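4.2 Living with old floors: what the diaries told us

When we asked households in Forham to keep a diary of the sounds in their homes, we expected to read mostly about traffic, plumbing and the neighbors' televisions, and we did read a good deal about those. What we had not planned for was how much people wanted to tell us about their floors. Of the 1479 diary entries we collected between January and April, 600 mention a floor in one way or another, and many of these run on for half a page or more. We have grown very fond of them, and we hope the reader will forgive us for giving them a section of their own.

The first thing to say is that a creaking floor is seldom described as a nuisance by the person who walks on it. People who had lived in the same home for a long time wrote about their boards almost the way one writes about an old dog. They knew which spot by the stairs would give them away at night, and which board had to be stepped over when a baby was asleep in the next room. One diarist in the Grindska row houses drew us a little map of her hallway, with the "loud ones" shaded in pencil, and added that her grown children still walk the quiet route when they come home to visit. Entries of this kind came mostly from owners, but renters wrote them too, usually after their second winter. 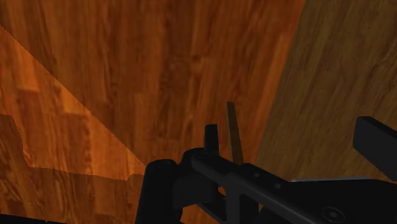 Season mattered a great deal to our diarists. Wood takes up moisture from the air and gives it back again, and in a heated home the boards shrink through the cold months, so that gaps open and edges begin to rub. Our diarists did not need us to explain this to them. Several noted the very week in which the hallway "started talking," and a few used it as a sign that it was time to bring out the humidifier (or, in one home, a pan of water on the radiator). By April the remarks had thinned out, and those that remained were often a bit wistful.

The picture looks quite different from the apartment below. In the Yazzie building, where we had diaries from both sides of the same ceiling, the upstairs household wrote about its floor with affection and the downstairs household wrote about it at 6 in the morning. We do not want to make too much of a single pair of homes, but the same split shows up in a milder form across the whole set — footsteps and creaks were judged far more kindly by those who made them. Rugs helped, according to both parties, though felt pads under chair legs were praised even more warmly.

We also asked each household whether it would replace its floor if the cost were covered (question 2 in the closing survey, see Figure 4). Among the 50 households that answered, most said they would keep what they had and would like it repaired. Their reasons were a mixture of comfort, habit and looks, and we found them hard to pull apart. "I would miss hearing who is home," one person wrote, and left the rest of the line blank.

Figure 4. Wood flooring seen from above, with variation in color and grain between boards.

These answers bear on the Ernent scale, which we used to score annoyance and which treats every indoor sound as something to be put up with. It has no place for a sound that people would be sorry to lose. We return to this in Section 5, where we compare the diary scores with the nighttime recordings.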